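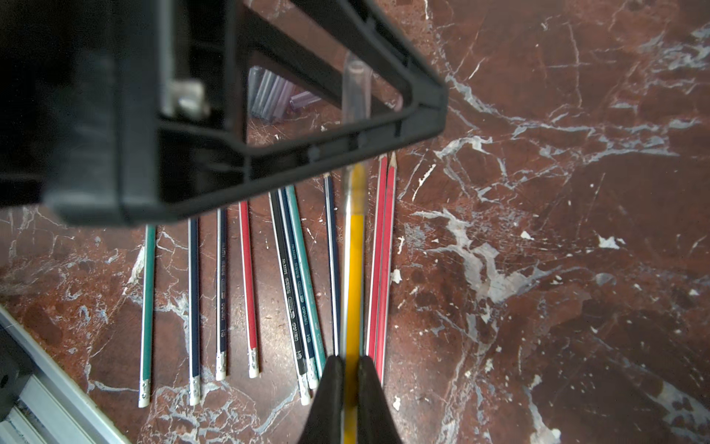

Pencils sorted on the red marble: the yellow one, with more laid out alongside.

Desk Notes: Does your pencil cup need a system?

Varnis sent over its back-to-school sorting plan in August, and I tried it with low hopes. The idea is that you tip every pencil you own onto a hard surface, line them up with the erasers all pointing the same way, and keep only what you'd use this month. The leaflet runs to 625 words. My mother managed it with a coffee can and no leaflet.

Lining them up does make the stubby ones easy to spot, I'll grant that. I'm less sold on the claim that a tidy cup saves 40 hours a year. Whose hours? Doing what?

Then there is the advice to work on stone. Varnis says a polished slab "calms the eye." Manolis Karagiannis, who cuts counters at Petridis, laughed when I read him that line. He says a busy red-brown marble with white veins is a fine place to lose a paper clip, and he'd sort pencils on a dish towel so they don't roll.

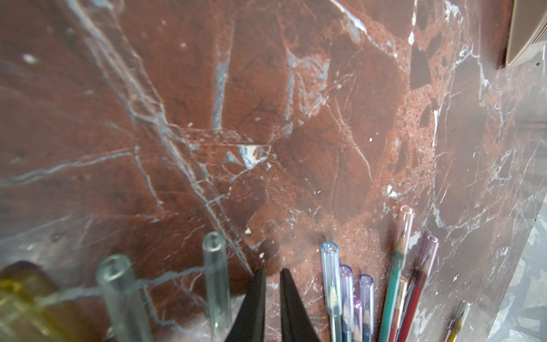

Plenty of veining, and a bright white chip in the middle of the stone.

I'm with Manolis. The stone is handsome, but I kept looking at the pattern when I should have been looking for erasers. A towel costs nothing extra.

Varnis also sells a divided tray. I haven't bought one. If you have, and it's still in use after 100 days, write in and tell me what's in it.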